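Der Nachtdienst in Binholm bestand seit der Umstellung aus einem Stuhl, zwei Bildschirmen und einem Freigabeknopf. Vorher waren es elf Arbeitsplätze gewesen, jetzt zwei. Die Operatorin der Firma Plelik hatte den linken.

Die Aufträge kamen als Nummern. Jede Räumaufgabe lief zuerst im Simulator, erst nach der Freigabe wurde sie an die Wohnungen der Kunden übertragen. Am 6. Januar standen 884 Läufe in der Warteschlange. Das System Wonel bewertete sie selbst, legte aber jeden Lauf unterhalb der Schwelle einem Menschen vor. Vorgabe je Schicht: 400 Entscheidungen.

Sie öffnete Lauf 2.809. Simulierte Wohnung, Arm in Bereitschaft, Schrank mit Blumenmuster, Glasschale obenauf.

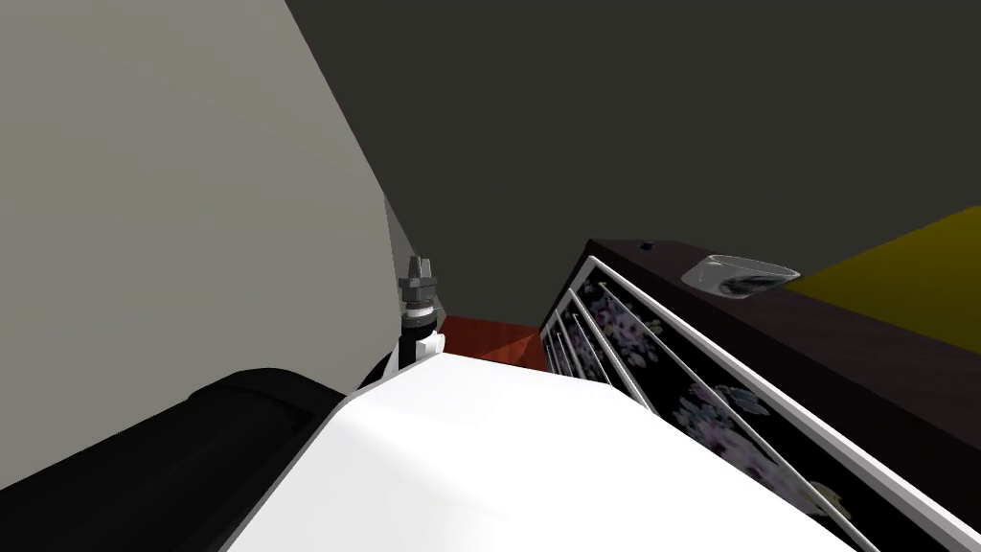
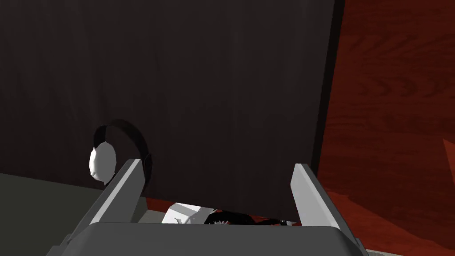

Früher hatte sie selbst in solchen Zimmern gestanden, mit Eimer und Schlüsselbund. Das Protokoll fragte nach Greifabstand, Kollisionsrisiko und Abbruchgrund. Nach dem Geruch im Treppenhaus fragte es nicht, auch nicht danach, wem man die Schale besser nicht verrückte. Im Juli hatte sie dafür ein Freitextfeld beantragt. Der Antrag trug den Status »in Prüfung«.

Sie gab den Lauf frei. Der Zähler sprang weiter.

Am rechten Platz saß der Kollege aus der früheren Disposition. Er las die Abbruchgründe leise mit, eine Gewohnheit aus der Zeit, als hier noch telefoniert wurde. Gesprochen wurde sonst wenig – die Taktung ließ zwischen zwei Läufen vier Sekunden.

Gegen drei Uhr meldete Wonel eine Anpassung der Schwelle. Die Warteschlange schrumpfte auf fast 400 Einträge. Der Kollege sah auf seinen Zähler, dann auf ihren.

»Dann reicht bald ein Stuhl«, sagte er.

Sie rief Lauf 3.284 auf und prüfte den Greifabstand.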